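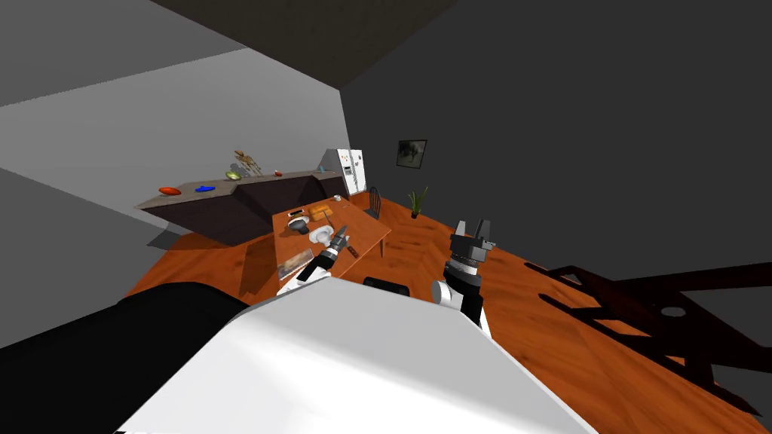 Head view in the sim kitchen, left gripper over the table beside the knife.

March, 4.15 pm

Knife pickup, left arm, teleop in sim. Target for this task is 200 kept episodes. We had 38 going into today and I added 11, so 49. Another 10 were thrown out, all mine.

Most of the rejects were the same fault. I came in too steep and the fingers hit the tabletop before they closed on the handle. Doaa's suggestion was to line up with the blade first, while still well above the table, then drop straight down. Tried it for the last few and the grasps were cleaner. It makes each episode longer -- check whether the trimming script in Clollik is still cutting at the old limit.

Right arm stays parked out over the floor for this task. Don't nudge it while recording. Its joint values go into the log either way, and a small drift there gets learned along with everything else.

Layout: bowls, tray and knife get shuffled on the table between episodes. The things on the kitchen counter stay where they are for now. Rajeshwari wants the colour of the tabletop varied too, as the knife handle is hard to pick out at the training resolution. Fine by me, but as a separate batch with its own label.

To do: re-export the 11 with the corrected gripper scaling (mine went out with the old value). Ask Rajeshwari whether failed grasps followed by a good retry count as kept. I've left two of those flagged and haven't touched them.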